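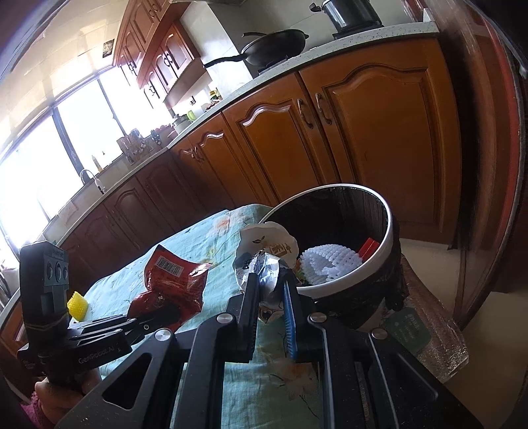

Search the help pages
Search

Can I put sweet wrappers and biscuit wrappers in the ordinary recycling box in Plarham?

They go in the general rubbish, I'm afraid, unless you save them up for a soft plastics point. The kerbside box only takes bottles, tubs, tins, paper and card.
Boyang Qiu

Thanks Boyang, but what about the shiny ones? I moved over from Drollthorpe in March and I'm keen to get this right. We get through a lot of tea and biscuits in this house and the kitchen bin fills up so fast!
Shufen Cao

Arne Böttcher
Lovely to see someone asking! Try the scrunch test — squash the wrapper in your fist, then let go. If it springs open it's most likely plastic film, so flatten it, shake out the crumbs and keep it for soft plastics. If it stays in a ball it may be plain foil, and our scheme takes clean foil with the tins. I keep a bread bag on the back of the pantry door and stuff everything into it. Last winter I got 76 crisp packets in one bag (I was very pleased with myself) and it hardly weighed a thing. The drop-off is by the side door of the Brenano hall, open until 5 in the afternoon.

Han-gyeol Kong
just bin them, life's too short

Comments (3)

Weidong Tang: The pantry door idea is brilliant, doing it tonight. Does anyone know if the hall takes bubble wrap?

Boyang Qiu: It does, Weidong — pop it with a pin first or it takes up the whole bag.

Shufen Cao: Scrunch test done on the entire biscuit tin! Mostly film. Off to find a bread bag.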